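The Care and Feeding of a Two-Armed Jeweler's Assistant

Print this article | E-mail this article

The cell at Skornano has two arms and one job, which is handling small shiny things without dropping them. The job gets most of the attention. The upkeep gets a clipboard. 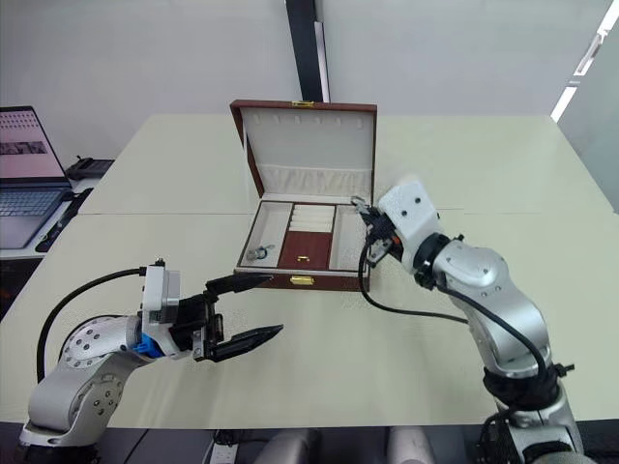
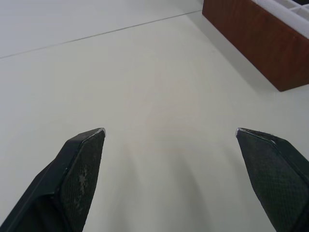
Page last changed: 4 June 2018

I had come to see maintenance, and I had pictured oil. There is no oil. There is a pencil eraser, a pack of lint-free wipes, a hex key on a string and a great deal of looking at fingertips.

The cell goes by the name of Uker. It works at a cream-colored table made in two sections, and the seam between them is the first thing on the morning list. You run a fingernail across it. If the nail catches, one section has crept up, and a gripper that believes the table is flat will find out the hard way. Shimming takes five minutes. Finding the shims takes longer.

Next come the fingers. They are black, they taper to a point, and the inner faces carry a fine crosshatch so that a ring has something to bite against. The crosshatch also collects whatever the day has to offer. Pale scuffs show up on the textured face, and the technician's first question is whether they are dust or wear. Dust comes off with a dry wipe. Wear does not, however long you rub, and I watched a fair amount of rubbing done in hope.

A worn pair goes in the drawer marked OLD, from which it is forbidden to take anything and from which things are regularly taken. New ones come from Karimi in bags of two, and they are always changed as a pair. Mix an old finger with a new one and the ring squirts out sideways. The Uker log has an entry from last October that reads, in full, "Under the fridge."

After a swap the tips have to be lined up again. The gripper opens, closes on a strip of paper, and somebody tugs. If the paper slides, the grip is off. If it tears, the grip is fine and you need more paper. I asked whether there was a more scientific procedure and was told yes, in the manual, and that it also ends with paper.

Then there are the cables. Each arm trails a black one, and a cable with slack in it will sooner or later go visiting. It can drape over the table, or settle in front of the jewelry box just when an arm has business there. Too tight is worse: the wrist turns, the cable objects, and a connector that costs more than my shoes comes halfway out. The house rule is to move each joint by hand to the end of its travel and watch the loop the whole way. It is dull work and it prevents most of the interesting kind.

The last check is the box itself. A jewelry box with its lid up is a tall thing for an arm to avoid, and the padded ring rolls give when pressed, which confuses a machine that learned on hard surfaces. So the technician sets a plain ring in a compartment, sends the arm after it at a crawl, and keeps one hand near the stop button. A full check is 100 picks, logged one by one in a program called Broller, which crashes at about pick 80 and has to be coaxed back.

Total time on a good morning is under an hour. On the morning I visited, we were still hunting for shims at lunch.

Comments (3)

benchgrinder: We use the eraser trick on ours too. White erasers only, the pink ones leave crumbs in the crosshatch.

solder_and_sons: Change them as a pair, yes. Learned that with my own wedding band.

tess1337: Does anyone know if the shims come in brass? The plastic ones walk.

Contact the editors | Copyright Karimi Bench Quarterly, all rights reserved | Back to top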